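To: allotment-list
Subject: Re: [allotment-list] Watering times and the shared tank

> With the Gevari Street main off for most of November we will be
> relying on the tank. Can plot holders please say whether they would
> prefer early morning or evening watering, and whether the 19 plots
> on the lower side should go first? Also, has anyone worked out if
> the old Pisurum pump is worth fixing?

Early morning suits me, any time before 8. Evening watering left my zucchini covered in mildew last year and I'd sooner not repeat it.

I don't mind the lower plots going first. They drain faster and the soil down there is mostly sand. The top row has had mulch on since spring and can go two days without a drink unless we get another run of hot northerlies.

On the tank itself, the gauge read 638 litres when I checked before tea. At a couple of watering cans per plot that won't last the week, so could we please keep the hose for seedlings only. If the gutter on the Joshi Lane side were cleared we would catch a good deal more. It's full of gum leaves again. I have a ladder and can bring it down, but I'd want a second person to hold it.

The pump: I had the cover off. The impeller is fine and the seal is perished. Urkero have the seal for $14 plus postage and say 10 working days. I think that's worth doing before we talk about a new pump. If there are no objections I'll order it and put the receipt in the shed tin.
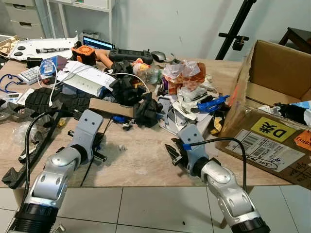 The other thing is the tap at the bottom gate. It drips unless you turn it hard to the right, and the handle is loose, so please check it before you leave. I'll replace the washer when the main is back on.

I also have spare tomato seedlings, mostly Roma, if anyone is short. They are in the trays behind the shed. Please leave the trays.

Plot 10, top row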